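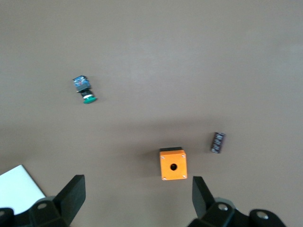 *17 October 2018 · 2 min read*

I have been home from Rullholm for a while now and I still wake up thinking about the ferry. So before it all goes fuzzy, let me tell you about the slowest, best trip I've taken in years!

Rullholm is an island you can walk across before lunch. The boat leaves from Moststead, and it goes when it goes. The timetable taped up in the ticket window said one thing, the woman behind the glass said another, and the boat agreed with neither of them. I didn't mind a bit. There's a bakery right by the landing that does a cardamom bun the size of my hand, and I ate two of them sitting on my bag, watching the gulls fight over somebody's crusts.

The crossing takes 26 minutes. I stood outside the whole way (my ears hurt until bedtime, totally worth it) and watched the mainland turn into a gray line and then into nothing much at all.

I'd booked four nights in a rented room above the old net store. One window faced the harbor and the other faced a hill with sheep on it, and I honest-to-goodness moved the chair back and forth between them depending on the light. The bed was a little short. The shower had two settings, cold and surprise. I loved it.

## The walk to Paisan

If you only do one thing, do the coast path to Paisan, the little village on the west side. It starts behind the church and doesn't look like much at first – just a muddy track between two walls – but then you come over the rise and there's the whole sea, all at once, so bright you have to squint. I yelled. A sheep looked at me.

The path gets rough past the second gate, and I'd wear real boots. I wore sneakers and spent the evening stuffing them with newspaper. Some 100 people live in Paisan in the summer, and a lot fewer once the boats cut back in December. There's one café, and it does fish soup and coffee and that's the whole menu. Get the soup! It comes with dark bread and more butter than you'd ever dare put on for yourself.

I had planned to walk back the same way, but the wind picked up, so I took the inland road past the peat cuttings and got completely soaked by a rain cloud I had been admiring ten minutes earlier.

## What I'd do differently

Bring more cash. The card machine at the shop was down for most of my stay. Bring a second sweater too, and a book that's longer than you think you need – I finished mine on the second night and ended up reading a 1970s manual on knots, and now I can tie a bowline with my eyes closed.

I'm already looking at the spring sailings, and my sister wants to come along this time. If anyone has stayed on the Paisan side, let me know where in the comments!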